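Fold policy, second pass: dropping the wrist pose from the action target

Posted Apr 25, 2026

I reran the garment folding baseline with relative gripper poses as the action target. The February version predicted absolute poses in the map frame of each home, and it inherited every error in that map. On a bed, where the sheet shifts under the cloth and the background is mostly soft, tracking drifts enough to matter.

The data is the same in both runs: 481 bimanual demonstrations recorded with hand-held grippers in homes in Drurevcombe. Kheri Nyaga did the filtering. Episodes with a tracking gap in either hand were dropped before the split, so the two models see identical frames.

Three changes from the February setup:

Actions are expressed relative to the current pose of each gripper.
The left-to-right transform is now an explicit input.
Prediction horizon is 10 steps, executed 3 at a time.

The absolute model fails mostly at the second fold. It gets the first edge over, then closes above the cloth. The relative model closes lower and recovers more often when the first grasp misses. Success on the held-out garments went to 72 percent. I don't have a clean ablation for the inter-gripper transform yet. Saimi Toivonen thinks it accounts for most of the gain, and I lean toward the horizon.

Dark fabric is still the weak case. Layers in a folded black garment have little contrast between them, and the encoder seems to key on the outline and the hem.
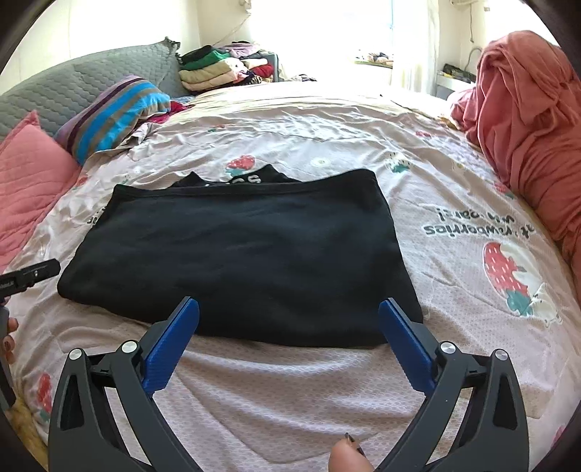

Why not add a depth sensor for dark cloth?

Cost and weight on the hand-held side, mainly. Depth on thin stacked layers is also noisy at close range, and every earlier demonstration would lack the channel.

Next run uses brightness augmentation on the garment only, with masks from Reda Salem's segmenter. Same split, same seeds.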